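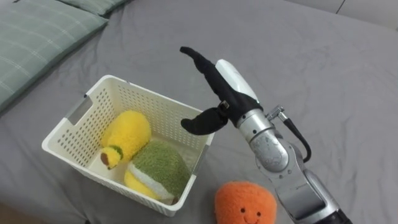 Sodthorpe open day: who else went?

Board index > Robots and Automation > Shows, Visits and Demos

gumboot_theory wrote:
Drove out to the Nuvetti open day at Sodthorpe with my brother-in-law, who came for the sausage sizzle and stayed for the sausage sizzle. Photo up top is from the bedroom bay. I'd been led to believe I'd see the future of labour. The future of labour was tidying fruit toys off a bed.

I stood there for 20 minutes, mind you, and I'd have stayed longer if a small child hadn't needed my spot at the rope. Anyone else make it? Keen to know if the afternoon session was any livelier.

PalletJack wrote:
I went in the morning. Thought it was a bit of a swizz, to be frank. The flyer said "household automation at work" and I expected a house. What we got was a bed with a grey sheet and a plastic basket. My dog can put toys in a basket. Well, he can take them out.

gumboot_theory wrote:
And does your dog charge six bucks for parking?

Merindah_K wrote:
I liked it! I think people underrate how hard soft stuff is. A rigid box on a conveyor is a solved problem, you know where it is and what shape it'll be when you squeeze it. A plush banana on a mattress is a different animal. The mattress gives, the sheet creases up, the banana squashes, and the thing still has to let go cleanly over the basket. I work with grippers (bakery line, suction mostly) and I'd hate to be handed that job.

Also the orange had a little smiling face, so I was barracking for it from the start.

PalletJack wrote:
Fair enough on the squashiness. But they picked the toys, didn't they? Nice big fuzzy shapes on a plain grey sheet. Show me it finding one black sock on a black doona and I'll pay for parking twice.

Merindah_K wrote:
It had black fabric over the fingers, so it's halfway to being a sock already.

torque_of_the_town wrote:
Does anyone know why they went with a proper hand? Two-jaw gripper would do that job for a fraction of the price and you wouldn't have to put a glove on it. I asked at the desk and was given a tote bag.

D_Kinnear wrote:
Donnie Kinnear here, I was on the rope for most of the day in the blue shirt, so some of you have probably already complained to me in person. I'm with Nuvetti but I only do the demos, so don't hold the company to any of this.

The hand is there so we don't have to change tooling between jobs. Same arm did the mugs in the next bay before lunch. For toys alone you're right, two jaws would be fine. The fabric helps with grip on fuzzy surfaces, and the bare fingers used to snag.

PalletJack, black on black is on our list. It is not near the top of our list.

PalletJack wrote:
Respect for turning up, Donnie. What's the drop rate like?

D_Kinnear wrote:
We logged 483 picks over the day. I haven't got the drops split out by bay yet and I'm not going to guess at it on a forum with my name on the account. The awkward part is usually opening up over the rim. If the hand's too low it catches the edge of the basket, and if it's too high the toy bounces off whatever's already in there and ends up back on the bed.

gumboot_theory wrote:
Saw one of those. Biggest cheer of the day.

torque_of_the_town wrote:
Still say it's a glorified skill tester. The Carvalho mob had a palletiser going at the Bitport show last October and that was a machine you could respect. Noisy, fenced off, frightened my wife.

Merindah_K wrote:
A palletiser in a bedroom would frighten everyone's wife. They're different jobs, torque. You wouldn't knock a teaspoon for being a poor shovel.

torque_of_the_town wrote:
I've knocked teaspoons for less.

PalletJack wrote:
For the record I've softened slightly. I'd still have put it on a real kid's bed with the real filth. Lego, a wet towel, half a Vegemite sandwich. The pillows were matching muted green, for crying out loud. No child lives like that.

D_Kinnear wrote:
I'll pass on the sandwich. We're doing another session on April 28, 2019, same shed, gates from 2 pm. Parking is still six dollars, sorry, that's the showground and not us.

gumboot_theory wrote:
Will there be sausages? Asking for my brother-in-law.

D_Kinnear wrote:
There will be sausages. Onions on request, cooked by humans.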